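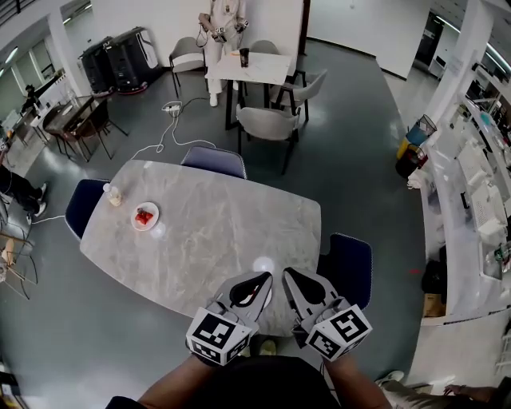
공유기부터 껐다 켜 보셨냐고 지원팀에서 첫 답장이 왔어요. 네, 껐다 켰습니다. 그것도 3번이나요 ㅎㅎ 그래도 똑같아서 티켓에 기록 이어서 남겨요.

제품: Pamau 레시피 관리 앱 (Werkham 공유기에 물린 태블릿에서 사용)
증상: 저장해 둔 레시피가 849개인데 동기화가 40%에서 딱 멈춤
상태: 진행 중

처음부터 다시 적을게요. 저녁 8시쯤 태블릿을 새로 바꾸고 로그인했거든요. 목록은 금방 뜨는데 사진이랑 메모가 안 내려와요. 제목만 줄줄이 있고 눌러 보면 하얀 화면! 대리석 무늬 식탁에 앉아서 한참 새로고침만 눌렀네요. 옛날 태블릿에서는 다 멀쩡하게 열리니까 데이터가 날아간 건 아닌 것 같아요(제발요).

해 본 것들
- 앱 삭제하고 재설치: 다시 40%에서 멈춤
- 와이파이 끄고 휴대폰 테더링으로 연결: 똑같음. 그래서 저는 공유기 문제는 아니라고 봐요
- 저장 공간 확인: 넉넉함
- 언어 설정을 영어로 바꿨다가 한국어로 되돌림: 이건 그냥 답답해서 해 봤어요, 변화 없음

답장 받고 추가
알려 주신 대로 설정 > 계정 > 동기화 기록에 들어가 봤더니 빨간 글씨로 "항목 이름을 처리할 수 없음"이라고 나와요. 그 밑에 폴더 이름이 Nwachukwu로 찍혀 있고요. 아, 이거 뭔지 알아요. 제가 예전에 요리 블로그 하나를 통째로 스크랩하면서 블로그 이름 그대로 만든 폴더예요. 안에 레시피가 20개 들어 있는데, 그중 몇 개는 제목에 이모지랑 슬래시가 잔뜩 붙어 있더라고요. 그때는 예뻐 보여서 그대로 뒀죠 뭐.

밤 11시
옛날 태블릿에서 그 폴더 제목들을 하나씩 고쳤어요. 이모지 빼고, 슬래시는 빼기표로 바꾸고요. "토마토/바질/차가운 파스타" 같은 제목이 범인이 아닐까 싶은데 한꺼번에 다 고쳐 버려서 정확히 어느 건지는 모르겠어요. 하나씩 테스트할걸 그랬나 봐요.

그러고 나서 새 태블릿에서 동기화를 다시 눌렀더니 40%를 넘어갔어요!! 중간에 좀 느려지긴 했는데 끝까지 갔고, 849개 전부 열립니다. 사진도 나오고 메모도 나와요. 엄마한테 받아 적은 열무김치 메모가 살아 있어서 진짜 한숨 돌렸어요.

남은 문제 하나
장보기 목록을 Zikmont 캘린더로 보내는 버튼이 새 태블릿에서는 회색이에요. 권한은 다 켜 놨고요. 이것도 이 티켓에서 봐 주시는지, 아니면 새로 하나 열어야 하는지 알려 주세요. 급한 건 아니라서 당분간은 그냥 손으로 옮겨 적고 있을게요.

아 그리고 제목에 슬래시가 있으면 저장할 때 미리 경고창 하나만 띄워 주시면 안 될까요? 오류 기록 메뉴가 너무 깊숙이 있어서 저 혼자였으면 절대 못 찾았을 거예요.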